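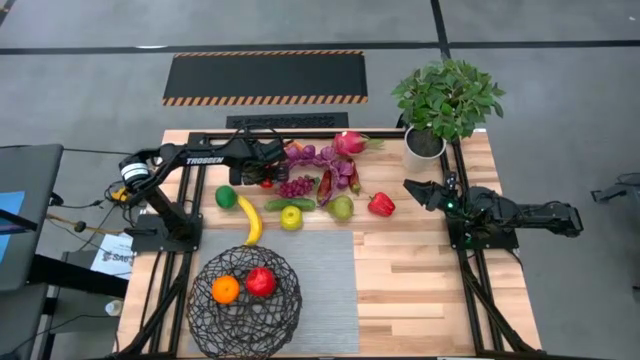

Kieran Daly wrote back that the second Miltance batch is too soft at the corners and he wants the press time looked at before anyone touches the glue again. Fair. I'd have gone for the glue first.

2021-01-29
Drawer fronts, Bromen glue vs. the old Phelan stuff

Shop cold this morning, heater on by the time I had the clamps out. Glue had been sitting by the outside door all night so no idea what temp it really was when I spread it. Moved the jugs to the inside shelf. Leave them there please.

Batch 1, Phelan. Press time 454 sec. Squeeze-out even along the whole front edge, thin at the back left. Same corner as last week. Corners hard, chisel skated off. Sanded fine, paper didn't load up.

Batch 2, Bromen. Press time 434 sec, becuase I misread my own sheet. Should have been the same as batch 1. So the comparison is no good, and Kieran's right to ask. Corners dented with a thumbnail. Two fronts opened up a hair at the miter when I took them out. Kept both, they're under the bench with tape on.

Batch 3, Bromen again, back to 454. Better. Corners still not what I'd call hard but they held when I racked them by hand. Will look again after they've sat overnight. Not calling it yet.

Back left corner: checked the platen with the straightedge. Light under it at that corner, closes up if I lean on the handle. Either the pad is worn or the bolt has backed off again. Shimmed with 2 layers of card for batch 3 and the squeeze-out came up even. Card is not a fix. Pad is a Neron part, the old kind with the square holes, and last August they were slow sending one. Ordering today.

Moisture on the maple: meter battery died halfway through the stack. Readings I did get are on the back of the order sheet, pinned up. New battery in now, redo the bottom half before cutting any more. The boards off the bottom felt heavier to me but I was also carrying them one handed.

Order is for 104 fronts. Have not touched the main stack. Won't untill the glue is settled, don't want to rip through good maple on a guess.

Saw: fence drifting again at the far end. Set it square, ran one board, out again. Tightened the rear lock and it held for the rest of the afternoon. Dust port was packed solid, cleared it.

To do
- rerun Phelan and Bromen side by side, same press time, same boards, glue warm
- pad for the press
- rest of the moisture readings
- break the overnight corners and write down where they let go (wood or glue line)
- answer Kieran re press time, tell him about the 434
- more wax paper, used the last of the roll on batch 3

Clamps from the miter test are still on, leave them till I'm in.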